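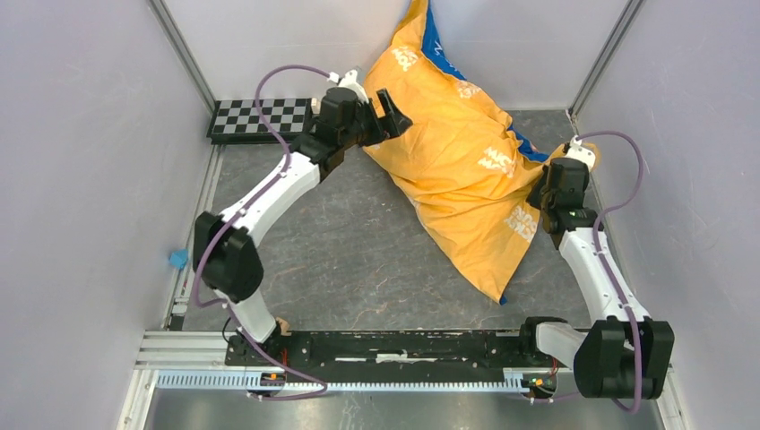
七月の定例会は、夕方六時半から集会室で始めました。暑いなか集まってくださった皆さん、本当にありがとうございました。最初の話題は、夏まつりで使う布ものの整理です。去年の片づけのとき、皆さん疲れていて(私もです)、とにかく箱に押し込んで終わりにしてしまったので、今年は早めに全部広げて、たたみ直しておこうという話になりました。オレンジの大きな布は、裏に青がのぞいていて白い文字も入っているのでとても目立つのですが、ご覧のとおりしわだらけで、文字がひだに隠れて読めません。まずこの一枚をきれいにたたむところから手をつけよう、ということで全員の意見がそろいました。

## 1. 布のたたみ方

Reet Juškaさんから、文字の面を内側にして縦に二つ折り、そのあと端からゆるく巻いていく方法をご提案いただきました。きっちり四角にたたむと、毎年同じところに折り目がついて、そこから印刷が傷みやすいのではないか、というご心配です。一方で、巻くと棚に収まらないという声もあり、ここはずいぶん長く話し合いました。結局、大きい布は巻く、テーブル掛けや小さい旗は今までどおり四角くたたむ、ということで落ち着きました。

アイロンについては、印刷の上から直接当てるのはやめて、裏から当て布をして低温で、と決まりました。当て布はご家庭の古い手ぬぐいで十分です。余っている方はぜひお持ちください。

## 2. 収納箱

今の段ボールはもう底が抜けそうですので、買い替えます。候補はSkasikのふた付きの箱と、Hovumの布製ケースの二つでした。Hovumのほうが軽くて持ち運びは楽なのですが、積み重ねると下がつぶれるのが気になる、とのことで、Skasikに決まりました。一箱2000円、まずは二箱だけ買って様子を見ます。箱の横に貼る名札は、手書きで十分という意見が多数でした。字のきれいな方、どうぞ遠慮なく名乗り出てくださいね。

## 3. 会計

前回からの繰越の残りは2648円です。箱代には足りませんので、不足分は夏まつりの準備費から出すことで了承されました。お茶代は今回もお一人500円でお願いします。

## 4. その他

- 物置の鍵の開きが悪い件は、次回までに油を差してみます。
- 洗濯ばさみを数えたところ66個ありました。買い足しは見送ります。
- お菓子の差し入れ、ごちそうさまでした。レシピを知りたい方が何人もいらしたので、次回、紙に書いてきてくださるそうです。

## 次回までの宿題

- 箱の購入と名札の用意
- 当て布用の手ぬぐい集め
- 布を巻くための長い紙筒探し(Juškaさんにお心当たりがあるそうです)

次回は八月、同じ時間に集まります。たたむ作業が中心になりますので、動きやすい服装でお越しください。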